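What the Label Says: Checking the Story of the Bandenari Mirror
Angus Ormsby, second-year project

The gallery label calls the Bandenari mirror a bronze of 2,000 years ago, "from a noble burial." I picked it because I doubted the second part. I still do.

Three owners are on record. Enness bought it from a dealer named Pitlow, who said he had it from the Hirvonen family. The Hirvonen end of this rests on one typed letter with no signature. Every later catalog repeats the letter, and the repeating seems to be what made it respectable. I read roughly 100 catalog entries for similar mirrors and found the words "noble burial" in far too many of them to take them seriously.

The age is a separate question. The cast pattern on the back fits the date given, but patterns get copied, and a good copyist would choose this one. Green corrosion can be faked too. I was not allowed to take a metal sample, so I can't rule out a later casting and won't pretend to.

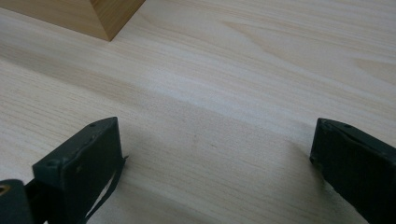 2. What I would change on the label

I would keep "bronze mirror" and put "possibly" in front of the date. The burial should go until somebody produces a find spot. My supervisor thinks this is harsh on Enness, who bought in good faith. Maybe so, but good faith tells us about the buyer and very little about the mirror. The gallery said in June that it would review the wording. The old label was still up when I handed this in.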